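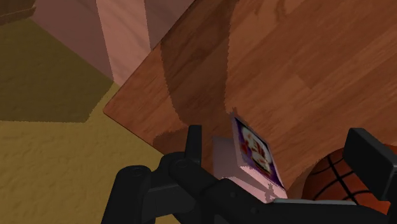
What is the Sasberg Swap?

It's a mail exchange for seeds and small garden bits, run out of the back room at the Ross library. You send in what you saved, we send back things you've never grown, and everybody ends up with a stranger and better garden!

How do I join?

Write your name, mailing address and growing zone on a card and mail it in with your first packets. There's no fee. We only ask for a stamped return envelope, the padded kind if you can (beans get crushed in the sorting machines, and it breaks my heart every time).

How many packets can I send?

Up to 44 per round. Last May we had 637 packets come through, and opening them was the most fun I've had all spring.

What should go on the label?

Plant name, variety if you know it, and the year you saved it. Growing notes are wonderful. Pádraig Costello once wrote two full pages on a runner bean and I read every word, twice.

Can I send store-bought seed?

Sure, as long as it's open-pollinated and less than three years old. Please skip hybrids, as the next generation may not look like the parent.

Do you take squash?

We love squash, but only if it was hand-pollinated or grown well away from other kinds. Squash cross like crazy. Ruairí Moynihan has a handout on taping the blossoms shut, and we'll tuck one in with your order if you ask.

When is the next deadline?

Packets need to reach us by 15 November 2024. Boxes go out once everything is sorted.

My seeds didn't sprout. What now?

Tell us the variety and we'll try to find you another batch. Peppers can be slow, so give them three weeks somewhere warm before you write them off.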